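Looking after your training gear at home

Gym clothes cost a fair bit and most of them wear out in the wash, well before they wear out on the floor. The tips on this page come from questions members ask at the Plokedance front desk. They apply to shirts, shorts, shoes, belts and the small gear that lives at the bottom of a bag.

Empty the bag first

Take everything out as soon as you get home. Damp clothes left zipped up overnight will smell, and the smell moves into the bag lining. If you can't run a load that day, hang things over a rail or the edge of the tub until you can.

Turn the bag itself inside out once a week and wipe it with warm water and a little dish soap. Leave it open to dry.

Washing

Turn shirts and tights inside out. Use cold water and half the detergent you would use for a normal load. Too much soap stays in stretchy fabric and holds odour.

Skip fabric softener. It coats the fibres and they stop drawing sweat away.

For shirts that still smell after washing, soak them in cold water with a cup of white vinegar for 2 hours, then wash as usual. Check the care label before you soak anything with a printed logo.

Keep towels in a separate load. They shed lint and it sticks to everything.

Drying

Line dry if you have the room. A dryer on high heat ruins elastic - waistbands go first, then the cuffs. If you have to use the dryer, set it to low and take things out while they are slightly damp.

Keep dark colours out of direct sun.

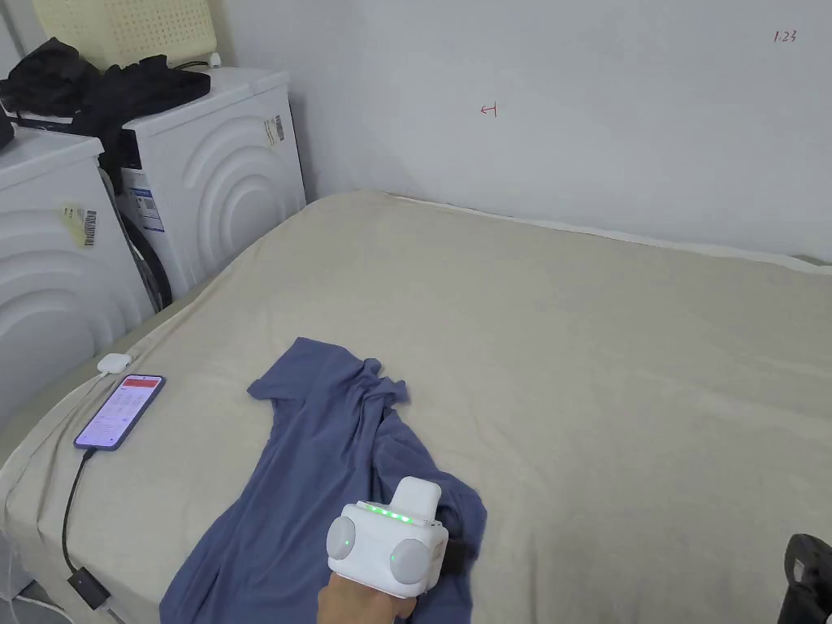
2 min read

Folding and packing

Lay each top flat and smooth it out by hand before folding. Bring the sleeves in, fold in half lengthwise, then roll from the bottom hem. A rolled shirt takes up less space in a bag and comes out with fewer creases.

Pack a full set in one bundle - shirt, shorts, socks, underwear - so you can grab it on the way out the door. Members in the 6 a.m. group at our Arnon location do this on Sunday night for the whole week.

Shoes and small gear

Pull the insoles out of your shoes after each session and stuff the shoes with newspaper. Never put lifting shoes in the washing machine.

Wipe leather belts with a damp cloth and hang them up by the buckle. Wrist wraps and knee sleeves can go in a mesh bag on a cold cycle.

Resistance bands last longer away from heat and sunlight. Check them for small nicks along the edge and throw out any that have them.

Updated 2025-05-04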